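**Tuesday, bench 2 - Darnau two-arm kit, second day of the trial**

Came in early because I couldn't leave it alone. Renzo had already got both arms homed and talking to the controller by the time my coat was off, so we went straight into the teaching software (the bit I was most doubtful about when Callivmont sent us the quote).

I take it back! Hand-guiding is lovely. You hold the wrist, press the button, walk it where you want and it stays there. No drift I could feel. Dede had never touched one of these and she had a pick-and-place routine saved in 22 minutes, including the time she spent renaming all her waypoints.

Things to remember:

- Speed slider defaults to 60 per cent after every restart, whatever you left it at. Set it down before the first run.
- Left and right arms keep separate tool offsets. Copying a routine across does NOT copy the offset. Cost me most of the morning.
- Grip force is per waypoint. Very handy, but easy to miss in the menu.
- The manual's section on cable routing is thin. Ask Callivmont if there is a longer one.

Ran the foam blocks first, then moved on to metal. Brackets are what we'd buy this for - the Jisness order is all small hardware packed into trays, and we're doing it by hand at the moment. Foam forgives everything. Aluminium doesn't, and I want to see what the fingers do on a sloping face before I get carried away.

Renzo thinks we should pick by the flat flange every time and add a turn-over step for any that land wrong. I'd like to try the gusset edge with soft pads on the fingers. We'll do both and compare. 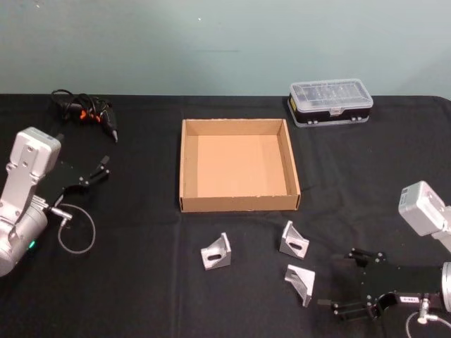 *Photo: D. Amegashie, bench 2*

Layout for the bracket-to-box job, both grippers open. Three brackets in front of the cardboard tray, one out to the left and the other two together on the right, so each arm has something on its own side. They're deliberately at different angles. The black cloth has a few creases in it and I'd like to pull it flat before we record any positions, as a bracket sitting on a fold will rock.

Glue gun and the organiser case are at the back. Routine 21 swings wide on the left, so check clearance over the glue gun at low speed first.

Still to do: pads for the fingers, ring Callivmont about the price of spare grippers, and ask Javier's lot (the support desk) whether the two arms can share one stop zone. If they can, I'm sold on the thing.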